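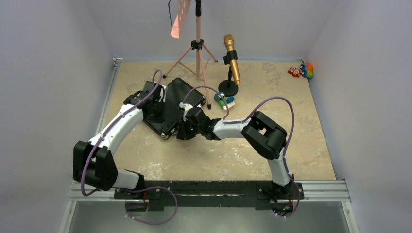

Two-arm station at Bokholm, both grippers at the black device.

Home | About | Stations | Data Sets | Careers | Contact
Reading time: 2 min

About Fatalia

Fatalia records manipulation tasks performed by people through robot arms. An operator moves the arms, the system logs joint positions and camera video, and the customer trains a control policy on the result. We do not sell arms or policies. We sell recordings, and the stations on which customers can make their own.

The company was started by Rostislav Sýkora and Thierry Guérin, who had worked together on cable routing for packaging lines at Lemaire. We are now 19 people. Hardware is built in Nesia and recording takes place in Bokholm.

How we record

We use two methods. In hand guiding, the operator holds the arm and moves it through the task with the motors compliant. It suits single-arm work such as wiping or pressing. In remote control, the operator moves a pair of leader arms and the follower arms copy them joint by joint. Nearly all two-arm work is done this way – hand guiding two arms at once puts the operator's own body in the camera view.

The two-arm stations share one layout. Both arms are bolted to a black plate on an aluminum extrusion frame, with the tabletop in front of them. Everyday items such as a microphone on its stand, a tripod or a toy car go on the table around the task object. Their positions are changed between sessions.

A task is recorded by at least 6 operators. Each one gets a written start state and end state and no instructions on how to get from one to the other. Failed attempts are kept and labeled as failed. Customers may filter them out.

Current work

The library holds 299 tasks. We run 7 stations in Bokholm, in two shifts, with calibration every Thursday before the first shift. Gripper finger pads are replaced on a fixed schedule, and the pad change is noted in the session log.

Visits to the recording floor are by appointment. Operator openings are listed under Careers. No robotics background is required, but applicants complete a paid half-day trial on the leader arms.

Contact: Fatalia, Bokholm office | Copyright Fatalia. All rights reserved. | Back to top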